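Arms on the packing benches at Dindton -- what changed for us

pickerlane
Started on lates at the Dindton grocery site in December, when the Solden arms went in. We do 2,000 baskets on a busy shift. Before, you packed a basket start to finish. Now the arm does the dry goods and one of us covers 2 benches, doing the glass and anything it sets aside.

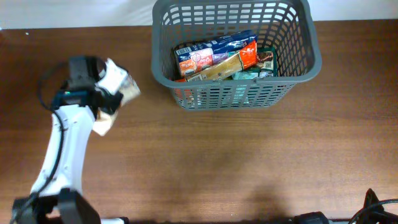 Pay is the same. My shoulders are better, I'll say that. But you stand and watch a lot more, and the shift drags.

tultmont_nights
Same at Tultmont. Boxes are fine, soft bags are where I step in most. We lost 10 agency places when they came in and management called it "natural turnover".

greybasket
Agency numbers always drop after Christmas though. You can't put all of that on the arms.

tultmont_nights
They came back every spring before. Not this one.

pickerlane
Nobody let go here so far, but leavers don't get replaced.

HuarangaFitter
I look after the ones at Huaranga. Three of our packers trained up for it and they're on better money. Ask about it early, places went fast.

greybasket
Three out of how many?

HuarangaFitter
60. Fair point -- but it was none before.

pickerlane
No training offered here yet. I'll ask at the next shift meeting. Did yours have to pass a test first?

HuarangaFitter
Short one, mostly safety. Two afternoons, paid.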